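3.2 Compétence du greffe en matière de scellés

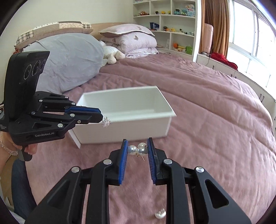 Figure 2. Paire de boucles d'oreilles à perles.

La loi de Hisa confie au greffier la garde des biens saisis, mais le règlement de Bronesura autorise aussi le receveur à les remettre aux héritiers. Les deux textes sont restés en vigueur ensemble, et les décisions étudiées les citent tour à tour. Sur 11 ordonnances relevées à Qaisi, sept visent la loi seule et deux le règlement seul - les autres ne visent aucun texte. La difficulté apparaît surtout pour les objets de petite taille. Des boucles d'oreilles comme celles de la figure 2, deux perles rondes et blanches sur des tiges dorées, peuvent être inscrites à l'inventaire en un seul article ou en deux, et le seuil de compétence du receveur se calcule par article. Le tribunal de Juvon retient l'article unique pour toute paire. À Qaisi, la question n'a pas été tranchée.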